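Workshop notebook, Saturday, started a bit after nine

Back on the bins. I said I'd get the Pircombe bin sorted before anything else and then spent the first half hour looking for the scraper, which was in the drawer with the tape measures (so if that was you, Surachet, I found it). Coffee, radio, gloves, go.

For anybody picking this up cold: we have 2 big sheet-metal bins in use, the Lindside one and the Pircombe one, and both have been written up in here before as "needs cleaning, looks rough." I wanted to do better than "looks rough" this time and put down where the wear is and what I plan to do about it. The Lindside bin I did last month and it's fine! A few scratches, nothing I'd lose sleep over. The Pircombe bin has had a harder life — 295 cycles in the log since the last proper clean, and we've been throwing all sorts into it.

The rear slope is the worst of it. There's a whitish band up there with a ragged lower edge, all scuffs and thin streaks, and then plain darker gray metal under that. The floor has lighter patches toward the middle and a chalky line along the front. I'm calling the chalky stuff residue for now and not guessing any further than that.
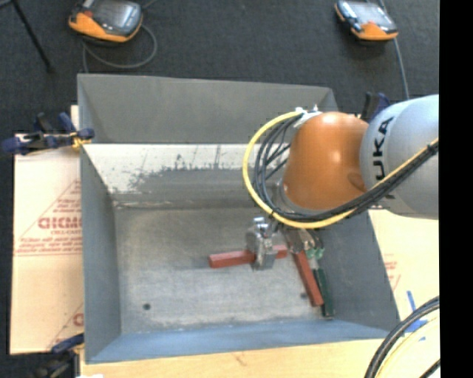
Do we need to repaint the slope before it goes back into regular use? Leave it bare, wipe it down, and look at it again in December.

Surachet Panyasiri came by before lunch and we argued happily about cleaners. He likes the Jatholm paste and I think it leaves a film, so we agreed on a test: his paste on one corner, warm water and a nylon brush on the other, 33 strokes each (his number, don't ask me). I'll write up both corners on the same page so nobody has to go hunting.

Still to do:
Tape off the two floor holes before any water goes in
Vacuum first, then brush
Check the seam at the bottom of the slope with a fingernail, all the way across
Order more nylon brushes, up to 47 if the Mazandarani catalog still has the box price
Put the scraper back on its HOOK

Stopping for a sandwich. Corner test after that, and I'll need somebody to hold the hose.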